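Hand-held grippers on the kitchen table
Posted by Jostudeck, May 6, 2018
Print this page | E-mail this page

Welcome to the gallery for the gripper build! I've been promising pictures since October, so here we go, with a bit of chatter to go with them.

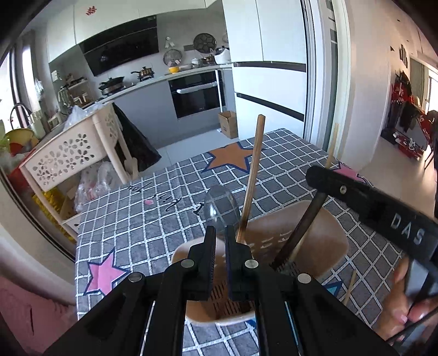 I wanted a gripper I could carry about in my hand like a pair of kitchen tongs, so I could find out what two flat fingers are good at before bolting them to any sort of arm. Big chunky things are easy (a mug, a box of teabags, fine) and I got bored of them in an evening. Thin and slippery is where it gets interesting, so a clear plastic spoon has become my favourite test piece, held between the black fingers with the bowl pointing up. The wooden sticks are in the same test set, long ones and a short one, and I do love having the starry tablecloth under it all - it makes every session look like a birthday party. The second gripper, on the right with DAS in white letters, gets used for anything that wants two hands.

The fingers
They run parallel, and I'd never go back. My first attempt was a scissor type, where the tips meet before the rest does, and it fired a spoon across the kitchen more than once. With parallel fingers the whole face lands on the handle together. I went through 4 sets of pads before I liked any of them. The foam was lovely for a week and then went flat, and the rubber from an old bike tube stuck to everything, including itself!

The rails
Both fingers slide on rails, and the rails took longer than all the rest put together. If they're even slightly out of line the fingers bind halfway and you have to jiggle them. I built them three times on the bench at Vasylenko (that's our shared workshop, lovely place, terrible kettle) and brought them home in a biscuit tin. A tiny dab of dry lubricant, wipe it off again, and they run sweetly.

The screws
I've used proper round-headed screws wherever I know I'll be going back in, which is nearly everywhere. The first version was glued. Please don't glue yours - I had to saw mine open to change a spring and it was never right again.

The squeeze
A plastic spoon will bend before it slips if you're heavy-handed, and a stick will happily roll out sideways if you aren't. I'm aiming for one setting that suits both. My target is 500 grips on the same spoon without swapping the pads, and I'm keeping a tally on the back of an envelope like a proper scientist.

The name
It's called Lakia. There was a Brironetti before it, the glued one, and bits of that are in a drawer waiting to be useful.

What's next
Handing things over! I want to pass a stick from one gripper to the other without it twisting, and so far I manage it when I go slowly and hold my breath. After that comes a little motor so I'm not doing all the squeezing by hand, and I've put aside 2 that I think will fit (one is a bit noisy, the other is a bit weak, so it may come down to which annoys me less). The drawings need tidying before I share them, as half the measurements are in pencil and one is on a receipt.

If you're building something along these lines, do write and tell me what you've used for pads. I'm especially keen to hear from anybody who's had luck with silicone, as I've got a sheet of it here and haven't dared cut it yet.

Contact | Copyright 2018 Jostudeck | Back to top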